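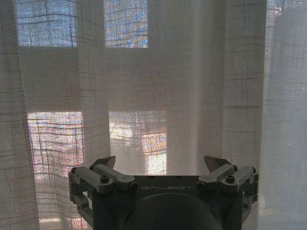

Sheer curtain, open weave, two rows of panes behind

Condensation behind sheers, double glazed unit

pane_and_sash
Posted 19 Nov 2022
Window is a four-light timber unit, double glazed, fitted by Stevarent in September. Since the nights got colder I have water along the bottom 14 mm of the lower panes every morning. Room side, wipes off. The old single glazing did the same but worse. Curtain is the off-white open weave in the photo and stays closed day and night. Radiator is on the opposite wall. Is the curtain the cause, or is the unit faulty?

Kestrel209
Room side water means the seal is fine. A failed seal fogs between the panes and you can't wipe it. Check indoor humidity before you blame the installer.

tvuorinen
Agree on the seal. On the curtain: any fabric hung close to glass cuts the flow of room air over it, so the glass runs colder. Moisture still gets through. With a lined drape the effect is large. With a sheer that open I would expect a fraction of a degree.
Teemu Vuorinen

drybulb
Disagree with "a fraction of a degree." I logged mine last winter with two Werus probes taped to the glass, one window with a sheer and one without, same wall. The covered one ran 1.5 degrees C colder before sunrise. At 60 percent humidity that was the difference between a wet edge and a dry one.

tvuorinen
Two windows are two samples. Did you swap the curtain over and repeat?

drybulb
No. Same model of window, same exposure.

tvuorinen
Then you may have measured the windows. Edge spacers vary, and so does the air leakage around the sash. Swap and log again and I'll accept the number.

Kestrel209
Spacer is the better question anyway. Water only at the bottom edge is typical of an aluminum spacer. The Partanen units I put in have a plastic one and the wet strip is much narrower. OP, shine a light in at the edge of the glass. Bright metal strip or dull black?

pane_and_sash
Bright metal. Humidity reads 63 percent on a cheap meter. Bedroom, two people, door closed overnight.

drybulb
63 is high for a bedroom in November. Open the trickle vent if there is one, leave the door ajar, get it under 50. Then try a week with the curtain pulled back at night.

tvuorinen
One change at a time, or you learn nothing. Vent first, log a week, then the curtain.

pane_and_sash
Vent was shut. Opened it. Will post readings.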